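Why Does Milk Go Sour?

Milk tastes a little sweet. That sweetness comes from a kind of sugar called lactose. People like it, and so do bacteria.

Bacteria are living things so small that you need a microscope to see them. Before milk is sold, most dairies heat it and then cool it down fast. This is called pasteurizing. It kills the germs that can make you sick, but a few harmless kinds are left. More can drift in from the air when you open the carton, or climb in from your mouth if you drink straight from it.

Once they are in the milk, the bacteria eat the lactose and make lactic acid. Acids taste sour. Lemon juice is an acid, and so is vinegar.

The acid also changes how milk looks. Milk is full of tiny bits of protein that float apart from each other. When there is enough acid, they stick together and make lumps called curds. The thin, watery part left over is called whey.

Why the fridge helps

Bacteria grow by splitting. One becomes two, two become four, and so on. In a warm room this happens quickly. In the cold it happens much more slowly — the bacteria are still there, but they can't do much.

Try it yourself

You will need a grown-up, a small glass of milk and 2 spoonfuls of lemon juice. Stir the juice into the milk and wait 10 minutes. You should see small lumps. You have added the acid yourself and skipped the bacteria. Don't drink it.

Sour on purpose

Yogurt is milk that has been turned sour with bacteria people choose. The milk is kept warm for 5 or 6 hours, sometimes longer, until it is thick. Many cheeses start in a similar way, and then the whey is drained off.

Milk that went sour by accident is different. You can't tell which bacteria got in, so pour it down the sink.

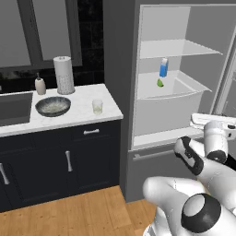
Saadet Demirtaş: We did the lemon juice one at the kitchen table and got hardly any lumps with skim milk straight from the fridge. We let a second glass warm up first and it worked much better. My son wants to know if it works with chocolate milk, so we're trying that next.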